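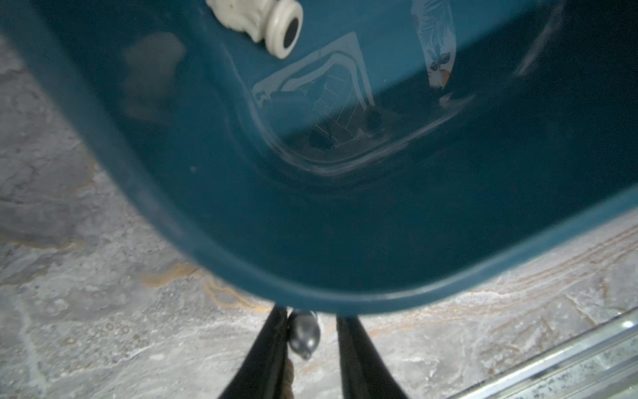 About Cesatari

Cesatari is a small firm that watches robots work and tells buyers what it saw. We don't build arms, we don't sell them, and we don't take a commission from anyone who does. Our clients are mostly packing shops and parts suppliers who have been told that a machine will pay for itself and would like a second opinion before they sign.

Recep Eren started the company after nine years of buying equipment for a kitchenware distributor. In that time he went to a lot of demonstrations. Most of them went very well. The machines he brought home had a harder time of it, usually with the first item that was shinier or lighter than the one in the demo. He kept a notebook, and the notebook is more or less what we still use.

Our room in Purkon

We have one large room at the Purkon works, on the Yook Street side. It has a loading door, decent heating and a coffee machine we would not recommend. Visitors come for a scheduled demonstration or for the open day in May, which is free and fills up early.

Open day is the part of the year people ask us about most, and we have mixed feelings about it. A crowd likes to see a robot succeed. There is always pressure to pick the easy object, put it in the easy spot and keep going until everyone claps. We try to resist that. Anyone who comes is allowed to turn a piece on its side, move the tray or ask for the same job again. The operator has to carry on from there.

The jobs are dull on purpose. Small pieces go into a tray, or they come out of one. Chess pieces are good for this: they tip over, they roll, and the metal ones throw back the light.

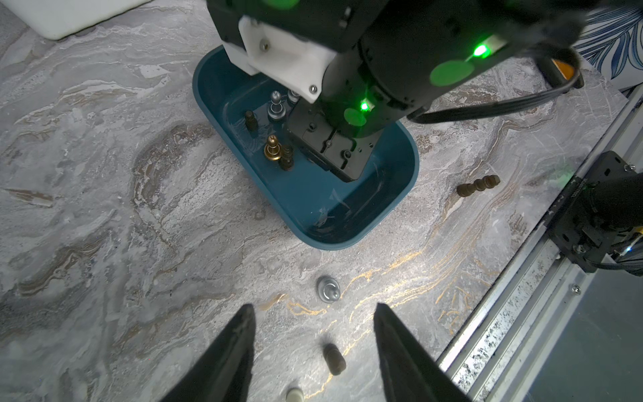

Chess pieces in and around the tray, with two arms at the table.

What we count and what we don't

Last year we logged 2,006 attempts for clients. An attempt is one try at one object, and a second try is a second attempt. This sounds obvious, but we have read brochures where a robot that picked something up on its fourth go was credited with a clean run. A standard report from us covers 500 attempts. If a vendor has already given you a success figure, send it along and we will ask them how they got it. Some answer.

We will not tell you how many jobs a robot will replace, or what the market will look like in ten years. People who do tell you that tend to have something in the van.

Melon

Melon is our own record sheet. It runs to two pages and holds the object, where it started, where it was supposed to end up, whether a person touched anything, and a box for remarks. The remarks box is the useful one. Clients are welcome to use Melon at their own sites without hiring us, and a few do.

Visiting

Open day has space for 130 people across the day. Regular demonstrations are on Wednesday afternoons, by appointment, for groups of up to nine. Bring an object from your own line if it fits in one hand. Please don't bring one you have already seen work.

Vendors may attend. They may not narrate.

This website uses cookies to remember your preferences and measure visits. By continuing to browse you agree to our use of cookies. Accept all | Manage settings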